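**12/06/2025**

ok, thread. A few of you asked why I went quiet on the dish rack task after bragging about it for most of October. The short version is that I spent two weeks chasing a fault that was sitting in a cable the whole time. Long version below, get a coffee.

---

**1/**
Background for new people: I run a two-arm table. The job is putting cups on a little wire drying rack. Pick up a cup that's lying on its side, flip it, hang it on a post, go home. Sounds like nothing! It has eaten my fall.

---

**2/**
By the middle of October it was working well enough that I started leaving it to do long batches while I answered email at the next desk. 175 tries in a batch, reset by hand in between, podcast on. Very happy days.

---

**3/**
Then on try 161 of a batch, the right arm stopped. No bang, no error tone, it simply quit halfway through a reach and held its pose. The left arm kept going for a second or so and then parked itself like it's supposed to. The log said "protective stop, joint 4" and had nothing else to offer me.

---

**4/**
I did what everybody does. Cleared it, ran it again, and it was fine. Ran another whole batch, fine. So I wrote "one-off??" in the notebook and went to lunch. Past me, I would like a word.

---

**5/**
Next morning it did it twice before ten. Same joint, different part of the motion. And the second time I had my hand over the table, reaching in for a cup that had rolled away, because I'd gotten into the habit of resetting things without pausing the program first.

I wasn't hurt. The arm stopped, it didn't lunge. But I stood there with my hand under a gripper that I'd assumed was waiting for me and felt pretty sick about it.

---

**6/**
So before any debugging, the rule changed. Pause, wait for both arms to park, hand on the e-stop, THEN reach in. It adds a few seconds to every reset. I'd been skipping it to save those seconds, and I have no defense.

---

**7/**
OK, debugging. My first theory was payload. We'd just swapped to the Ocampo fingers, which are longer than the old ones, and I figured I'd never updated the mass in the config. I checked and I hadn't! I was so pleased with myself. Fixed it, ran a batch, stopped on the fourth cup.

(Please go check your payload settings anyway. Mine had been wrong for a month.)

---

**8/**
Second theory was that the arm was pushing on the rack. If the cup catches a post on the way down, you get a force spike and a stop, totally reasonable. I pulled the logs for every stop and lined them up against the gripper position. Most of them happened in open air, nowhere near the rack. There went that theory, and a whole afternoon with it.

---

**9/**
Third theory was software. I rolled back the motion planner to the version from before everything went weird. Ivana Farías sat with me for this one and was very patient while I broke the build two separate ways. Old planner, same stops. At least we both know how the rollback works now.

---

**10/**
Ivana was the one who said to plot the stops against the elbow angle and forget about the task. I said sure, kind of to be polite. And wow. Every single one landed in the same narrow band of elbow angle, with the arm stretched most of the way out. It didn't care what the cup was doing.

---

**11/**
So I put the arm at full stretch, moved it by hand in freedrive, and wiggled the cable that runs along the wrist. Fault. Let go, cleared it, wiggled again. Fault!! I may have yelled.

---

**12/**
It was the gripper cable. I'd zip-tied it with too little slack when I put the new fingers on, so every long reach tugged on the connector. It's a Prarkberg connector, the push-in kind with no screw collar, and it had been working itself out a hair at a time. When it lost contact the controller saw garbage and stopped the arm. Right call by the controller. The installer was me.

---

**13/**
Why did it blame joint 4, though? I asked Dondex support (they did our controller integration) and their answer was that our fault table was out of date and the code got mapped to the wrong name. So I'd spent days staring at a joint that was perfectly healthy. New table is in, and the same wiggle now gives me "tool comms lost." Would have been nice to read that on day one.

---

**14/**
The fix: new cable, a proper loop of slack, a strain relief clip, and no zip ties anywhere past the elbow. Then a soak test. 2,000 full-stretch moves with no cups at all, arm going out and back while I did paperwork. Zero stops.

---

**15/**
After that, real cups again. We're at 1,305 tries since the new cable and there hasn't been one protective stop. Plenty of dropped cups, mind you, and it still gets the flip wrong when the rim faces a certain way. But those are normal problems and I'm so glad to have them back.

---

**16/**
Still on my list: a pause button I can hit with my elbow, an alarm when the tool connection gets flaky (before it drops out completely), and going through the left arm's cable the same way. I looked it over quickly and it seems OK, but I thought that about the right one too.

---

**17/**
Back on cups as of this morning, mint one on the rack, yellow one still to do.

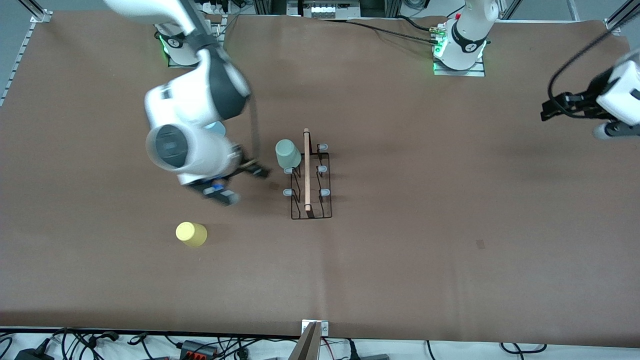

**Ifor Wynne:** We had the same thing on our Simen cell, stops only at long reach, and we swapped a whole joint before anyone touched the cable. Do you log tool voltage? Ours dipped for days before the first real fault, so that might get you your early alarm for free.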